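Gripper pad service on the Gramumetti hand units, start to finish. Thread, because I get the same six messages every November.
Kanini Nyaga, @ me if I get the cable part wrong again.

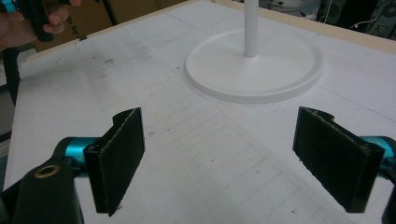

Scope first. Two-finger hand units, black foam pads, teal joints, fixed camera looking down the fingers. We run them in pairs over a white table with a printed grid. I look after the pads, the joints, the camera mount and the table top. Software is Misaki Morikawa's department and I stay out of it.

Service interval is 600 grasps or four working days, whichever comes first. The counter is in the Tronum logger. If the logger was restarted, the counter went back to zero and you have to add the old total by hand. Write it on the card.

The card lives in the lid of the spares box. Columns: unit, side, pad batch, grasp count, joint play, initials. Jabari Simiyu keeps adding a column for "mood." Leave it blank.

Step 1. Battery or supply off, fingers open, unit on the bench with the handle in the soft clamp. Do not clamp the arms. The arms are plastic and the inserts will creep in their holes if you squeeze them sideways.

Step 2. Look at the pad edges before you touch anything. A bit of fuzz on the edge is normal wear and I leave it. What gets a pad replaced:
- bare spot on the contact face bigger than a fingernail
- corner lifting off the backing
- any hard shiny patch (adhesive or tape residue)

Fuzz on the lower edge deserves a second look. That edge takes the table contact. If the lower edge has gone thin, someone is running the unit too low and dragging. Find out who before you fit new pads, or you'll be back at the bench by lunch.

Step 3. Pads off. Lift from the top, by the tab. Pull straight and slow. If you pull from a bottom corner the foam tears and leaves a layer on the backing, and then you spend half an hour with a plastic scraper.

No metal scrapers. Rami Tarawneh and I have had this conversation.

Step 4. Clean the backing with isopropyl on a lint-free wipe. Two passes, fresh side of the wipe for the second. Let it dry fully. I give it four minutes and do the other side meanwhile.

Step 5. Joints. Hold the arm, rock the finger. You want free rotation and no click. A click is almost always the screw and only occasionally the joint itself. Snug the screw a quarter turn and try again.

If the click is still there after a second quarter turn, stop. The joint is worn. More torque will take away the click and also the rotation, and the finger will close late on that side. Bag it, tag it, fit a spare.

No oil on the joints. It migrates to the pads. Every shop I've worked in has tried this once.

Step 6. Threaded inserts. Thumb on the rim, try to turn it. If it turns, the plastic around it has let go and the arm gets swapped. I have tried reseating them with a soldering iron. It holds for a week or so and then fails mid-shift. Spare arms come from Mwakalinga in bags of four.

Step 7. New pads on. Line up the bottom edge first, using the jig (gray block, Stonerance label, second drawer). Press from the middle outward. Hold for 30 seconds. Then fingers closed on the jig for ten minutes so both faces settle parallel.

Do not skip the closed dwell. Without it the pads meet at the front corner and gap at the back, and thin parts roll out. Thin upright parts are the worst: they look gripped, then they lean as soon as they leave the table.

Pads always get changed as a pair. One new and one old gives you two different surfaces and the part walks toward the grippier one. I know the old one "still looks fine."

Step 8. Parallel check. Strip of paper between closed pads, tug at the top, middle and bottom. Same drag in all three places or the pads come off and you start over. This takes less time than typing the question in the channel.

Step 9. Camera. Both pads have to be in view with the fingers fully open. If one is missing or nearly so, the mount has been knocked. There's a reference print taped inside the spares box lid. Match the pad positions to the print, lock the screw, tap the mount, look again.

Left and right will not be perfectly symmetrical in the image. The print isn't symmetrical either. Match the print. Please stop "centering" it.

Wipe the lens after the pads are on. New foam sheds for the first few closes and the fibers find the glass. Blower first, then cloth.

Step 10. Cable. Strain relief at the handle, loop big enough to get your fist through, then down past the table edge. It should never cross the work surface. If it can reach the grid, it's routed wrong.

(Kanini's correction from last year, now included: check the loop with the arm fully raised as well as at table height. A loop that's fine low can go tight high.)

Table top next, since it's on the same card.

The grid is for setting out parts and for checking that the camera hasn't moved. It has to be readable. It doesn't have to be pretty. Smudges and light scuffs stay. Loose grit goes, because grit ends up in the foam, and foam with grit in it scratches everything it closes on.

Dry brush, then a damp cloth, then a dry cloth. No solvent on the print. The isopropyl from step 4 will lift the lines, and a grid with a hole in it is worse than a dirty one.

Pencil marks: erase anything you can't explain. Old part positions on the table get used by the next person as if they were current. Erasto Kinyua lost most of an afternoon to a pencil cross I had left there myself.

Pole and base test. I use a slender pole on a round white base as the acceptance part. The pole gives you a narrow grip target, and the base shows you right away if the fingers are pulling to one side, because it slides or tips before the pole does.

Procedure: base flat on the table, pole between the open pads, lower edges of the pads just clear of the surface. Close slowly. Both pads should reach the pole together. If one arrives first, the base shifts.

Base shifts left: right finger is early. Base shifts right: left finger is early. Go back to step 5 and check both joints, starting with the finger that came in late. Stiff joint nine times out of ten.

Base tips toward you or away from you: pads aren't parallel. Back to step 8.

Lift a hand's width, hold, set down. Pole should stay vertical. I do ten lifts per unit after a pad change and 100 after an arm change. Yes, 100. No, you can't do fifty on each side and add them.

Log failures, including the ones you think were your fault. Operator error is a valid entry. If the same unit collects three of them in one sitting, it probably wasn't the operator.

Notes on height, since half of all early pad wear traces back to it. You want the lower edges close to the surface with daylight under them. The shadow is the easiest guide: a soft gray shadow separate from the pad means clearance. When pad and shadow meet, you're touching.

Overhead light only for this. A side lamp throws the shadow long and makes you think you have more room than you do.

Spares to have within reach before you start:
- pads, two pairs from the same batch
- one joint per side
- one arm
- joint screws
- wipes, isopropyl, plastic scraper, blower
- the jig

Same batch matters. Roughly one batch in ten comes in stiffer, and you can't tell by eye. Press it with a thumb next to an old one. If it pushes back harder, keep it for bench practice and mark the bag.

Time for the whole thing, one unit, nothing broken: 30 minutes plus the acceptance lifts. First time through, double it.

Q from Jabari: can the closed dwell be done overnight? Yes, but only on the jig. Pads left closed on each other overnight take a set, and the top corners stay pinched.

Q from Misaki: does a pad change mean redoing the width calibration? Yes. Fully open, fully closed, save both. New foam is thicker than old foam and the closed value will be off if you keep the old one.

Q from Rami: is the plastic scraper really necessary. Yes, Rami.

Blank cards are in the front pocket of the spares box. When you take the last one, print more. The file is called padcard_v4. Ignore v5, it has the mood column.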